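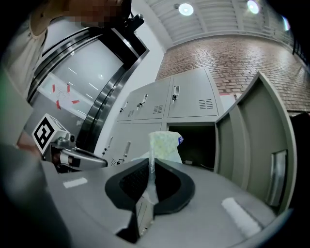

Mi proyecto va de envoltorios, o mejor dicho, de lo que hacemos con ellos cuando ya no envuelven nada. Lo llamé Wulero porque en la asignatura de Diseño y Materiales nos pedían un nombre corto y a esas alturas de la noche no se me ocurría otro. La idea salió del vestíbulo del ascensor de nuestra residencia, donde la gente abre los paquetes mientras espera (¡no aguantan ni hasta llegar a su cuarto!) y deja allí lo que sobra. Y lo que sobra casi nunca es una cosa sola: un papel arrugado verde claro y blanco, tirando a menta, y cerca de él una tira fina de plástico translúcido y brillante, todo a un paso del marco de acero cepillado del ascensor. ¿Eso va al papel o al plástico? Pues con esa pregunta me tiré el semestre entero.

Lo que quería saber

Mi pregunta de partida era bastante sencilla: si a la gente le das un sitio cómodo para separar el papel del plástico justo donde abre los paquetes, ¿lo separa? Mi tutor, Gøran Sundqvist, me dijo que era demasiado amplia y que la dejara en una sola planta y en un solo tipo de residuo. Tenía razón, aunque en su momento me sentó fatal. Al final me quedé con la planta 5 y con los envoltorios blandos. Nada de cajas de cartón, que ya tienen su propio rincón abajo y además ocupan una barbaridad.

Cómo lo hice

Monté dos cubos iguales con tapa de distinto color y un cartel encima. El primer cartel era horrible, lo reconozco: tenía tanto texto que el ascensor llegaba antes de que terminaras de leerlo. Kalkidan Nigatu me ayudó a rehacerlo con muestras reales pegadas, un trozo de papel de seda en un lado y un trozo de film en el otro, y ahí la cosa cambió bastante.

Durante julio recogí el contenido de los cubos por la tarde y lo fui clasificando en la mesa de la cocina común (perdón a mis compañeros de cena). Lo metía todo en tres montones: papel limpio, plástico limpio y mezcla. La mezcla es cuando papel y plástico siguen juntos, por un adhesivo o porque alguien lo ha hecho todo una bola. Las bolas son lo peor. Hay que desarrugarlas despacio, porque el papel fino se rasga y se queda un pico enganchado en la cinta, y luego a ver quién lo despega.

Resultados

En total pasaron por la mesa 292 envoltorios. El montón de mezcla fue el más grande la primera semana, y con el cartel nuevo bajó, pero no tanto como yo esperaba. Ottavio Carbone, que compartía laboratorio conmigo, me sugirió pesar los montones además de contarlos y menos mal que le hice caso: el plástico fino abulta muchísimo y luego en la balanza no es nada.

También pasé una encuesta muy corta y reuní 50 respuestas. La opción más marcada fue «lo separo si se despega fácil». Me parece una respuesta bastante honrada, y encaja con lo que vi al clasificar. Cuando el plástico solo está doblado dentro del papel, la gente lo saca. Cuando hay que tirar, o hay una tira larga que se resiste, va todo junto al cubo que pille más cerca — y casi siempre era el de la izquierda, el que está al lado del botón de llamada.

Problemas y cosas que cambiaría

Perdí 2 días de datos por un despiste mío: dejé las bolsas sin etiquetar en el pasillo y alguien las bajó a la basura. Tampoco apunté el tamaño de los envoltorios, y ahora me vendría genial. Y los cubos los puse demasiado juntos, de modo que con las manos llenas era fácil equivocarse.

Si sigo con Wulero el curso que viene, quiero probar una balda a la altura de la cintura para apoyar el paquete mientras lo abres. Ovidiu Iordache ya me ha prestado unas escuadras y tengo un boceto hecho, a falta de que me den permiso para taladrar la pared. Mientras tanto, los dos cubos siguen en la planta, con el cartel bueno y un rollo de bolsas de repuesto detrás.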